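How to Put Together a Snack Table That Lasts the Whole Afternoon

I have been hosting long, lazy get-togethers at my house in Grerkside for a good many years now, and the question I get asked most often has nothing to do with the main meal. People want to know how I keep a snack table going from lunch until dark without spending the whole day in the kitchen. So I finally sat down with a cup of tea to write it all out, and I hope you'll forgive me if I wander a bit along the way.

Start with the table itself

A round table is my favorite for this, and mine is nothing special (I bought it at a yard sale for 19 dollars and it has one leg that needs a folded napkin under it). People can come at it from every side, so you don't get that long line you see at a buffet. Pull it well away from the wall. Put a cloth on it that you don't mind washing, and go for one with a bit of color, which is much kinder to crumbs and drips than white is.

If you're outdoors, clip the cloth down before you set out a single thing. I learned that one July when a gust took the cloth, the dip and a whole pitcher of lemonade into my neighbor's hedge!

Plan for crunchy, soft and sweet

When I make my shopping list, I write those three words across the top of the page and fill in under each one. Crunchy is the easy part: chips, pretzels, cheese curls, nuts if you're sure of your guests. Soft means rolls, buns, sliced cheese, maybe a bowl of hummus. Sweet can be cookies or grapes or whatever is on sale that week.

For a group of 29, which was my biggest crowd last summer, I bought five kinds of crunchy snacks and had plenty left over. For a small family afternoon, two kinds will do just fine. It's so easy to overbuy in the chip aisle - I still do it, and my sister still teases me.

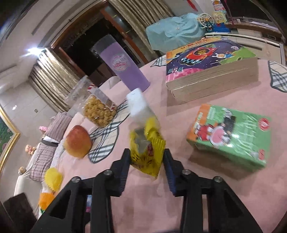

Hold some of it back

Now, if you only take one piece of advice from me, I'd like it to be this one. Don't put everything out at the start. Set out a third of what you have and keep the rest in a box under the table or on a kitchen counter. Food that sits out for hours goes stale or gets picked over, and a table that gets topped up always looks more inviting than one that is slowly emptying.

I go around once an hour or so. Fold down the tops of any open bags, or better still, clip them shut with a clothespin. Tubs and canisters with lids are wonderful for this part, so I save every good one that comes through my kitchen. Wash them in warm soapy water, let them dry overnight with the lids off, and they'll serve you for years.

Anything with mayonnaise, soft cheese or cream in it should stay in the refrigerator until you're ready for it, and it shouldn't sit out longer than two hours. Make that one hour if it's a really hot day. I bring out small bowls and swap them for fresh ones.

Look after the bread

Bread dries out faster than you'd think, especially with a breeze. Keep your rolls wrapped in a clean dish towel inside a basket and let people dig in for them. If you've bought them the day before, a few minutes in a low oven will perk them right up. My friend Beatrice Mushi brushes hers with a little melted butter before they go in, and I have copied her ever since she brought a tray over for my birthday.

Don't forget the small things

Napkins, more than you think. A bowl for trash, or a bag tied to the back of a chair, so that empty wrappers don't end up among the food. A couple of pairs of tongs. A damp cloth for sticky hands if there are children coming, and there always seem to be children coming, even when the invitation went to grown-ups!

When it's all over, put the crunchy leftovers into your lidded tubs that same evening, before you sit down and lose the will to get up again. Whatever bread is left can be cubed and frozen for stuffing or croutons. Then shake the cloth out over the grass and leave it to soak while you finish off the lemonade.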